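4. Do people agree on what a button is for before they press it?

Much of the writing on everyday controls rests on a claim that is seldom put to a test: that the shape of a control tells a person what to do with it. A dome with a knob on top asks to be tapped. A wide cap asks to be hit with the palm. Designers repeat this, teachers of design repeat it to their students, and the handbooks print it beside a drawing. We do not say the claim is false. We do say that the support for it is thinner than the confidence with which it is stated, and that most of what passes for support comes from asking people who already know the answer.

4.1 What earlier work shows, and what it does not

The study most often quoted to us in favor of the strong claim is the one by Ingvarsson, in which visitors to a trade hall were asked to match controls with uses. Agreement was high. But the visitors were there to buy or sell controls, and each item was shown already fixed in a labeled panel. A person who reads "start" next to a button and then says the button is for starting something has told us about the label. We could find no analysis in that paper that separates the two.

Irard tried to do better by removing the labels, and deserves credit for it. The panels stayed, though, and so did the position of each control on them. Anyone who has used a vending machine has learned that the important button is the large one near the middle. Once again we cannot tell whether people were answering from the object or from its place.

There is a second worry, which applies to both papers. The people taking part were asked to pick from a printed list of uses. A list supplies words that the object may not have called up at all. When we gave a similar list to a few colleagues along with a plain wooden block, they filled it in without complaint. We make nothing of this beyond the obvious point that people are polite and will choose something if choosing is what the form requires.

4.2 Setup

We therefore used loose objects on a bare table, with no mounting panel, no labels set beside them and no printed list. Figure 1 shows the layout as it was used in the main session. 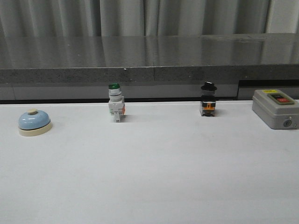
Figure 1. The row of objects on the bare table.

Our choice of objects was meant to be hard on the claim in some places and easy on it in others. We wanted one thing that nearly everyone has met in ordinary life and several that most people meet only after someone else has mounted them in a door, a wall or a machine. The service bell at the left end of the row, with its light blue dome and small cream knob, is the easy case, and if shape alone can do what is asked of it anywhere, it should do it there. The two pushbutton switches are another matter. Out of a panel, the one with the green cap is mostly a boxy white block with a ribbed collar above it, and the cap takes up much less of what a person sees than it would in use. The black cap on the other is wider and has a flat rim, a bit like a hat. The gray control box was added late, at the request of Julián Robles, who ran the sessions and felt that a row made up only of things with a single top to press would lead people to expect one press.

We think he was right, but we should be plain that one box does not cure the problem. A row of objects is still a row. People read it as a set and look for what the members have in common, and a person who has just pressed a bell may carry the idea of pressing over to the next item. We changed the order from one person to the next, which spreads this effect out but does not remove it.

Thirty people took part in the main session, and none of them worked with electrical parts. Each was seated at the near side of the table and asked two questions about each object in turn: "What would you do with this?" and "What do you think would happen?" They could touch the objects only after giving both answers. Robles wrote the answers down word for word. A second reader, who had not been present, sorted them into groups without knowing which object each answer belonged to. A further 17 people had taken part in an earlier trial in September, with a different script, and their answers are left out of everything that follows.

4.3 What people said

The bell gave the result that everyone would have guessed. People said they would tap it, and that it would ring. It is tempting to count this as a success for shape, and the Nutetti design guide does count similar results that way. We are less sure. A service bell is a thing people have seen on front desks and in films since childhood. They know it the way they know a spoon. To say that the dome "tells" them to tap it is to give the dome credit for what memory did. A fair test would need a person who had never met a bell, and we had no such person.

The switches divided people much more. Many said they would press the cap, but 11 of the thirty gave at least one first answer that involved picking a switch up, turning it around or trying to unscrew something. Several spoke about the lower part and paid no attention to the cap at all. One man took the green cap for a lamp. On the second question, about what would happen, the answers scattered further. "Something turns on" was common for both switches, and so was "nothing, it isn't connected," an answer that is correct and that no printed list we have seen would have allowed.

Color did some work, though less than we had been led to expect. People who gave the green cap a meaning tended to say "go" or "start." The black cap drew no such shared answer. A few called it an emergency stop, and when asked why, they pointed to the width of the cap. Others said that it could not be one, as an emergency stop would be red. Both groups were sure of themselves. If the wide cap carries a clear message, it is odd that the message can be argued away so easily by its color.

The box we can report only briefly. Answers ran from "open it" to "leave it alone," and the second reader was unable to sort a good part of them. We do not treat this as evidence for or against anything.

4.4 How far this goes

Our session produced 171 written remarks beyond the two set questions, and it would be easy to pick from them whatever story we liked. We have tried to resist that. The remarks were not prompted in the same way for each person, and the talkative ones are heard too often in them.

A reader might also object that nobody meets a switch lying loose on a table, so our results say little about real use. We accept the first half. In real use there is a panel, a label, a position, a machine humming behind it and often another person who has just pressed the thing. But that is our complaint about the strong claim. If all of those are needed before people agree, then the shape of the control is one clue among several -- and perhaps a weak one. The makers of the Plukunero training course, who teach that "form explains function" in their opening lesson, would have to say which part of the form they mean, and for whom.

What we cannot say is how weak. Our people were few, they lived near one another, and they knew they were being studied. We would expect a different row of objects to give different splits, and a row with two bells in it might well make shape look stronger than it did with us. The order effect described in 4.2 deserves a study of its own, with each person seeing a single object and then going home. Section 5 reports a first attempt at this, using only the bell and the switch with the green cap.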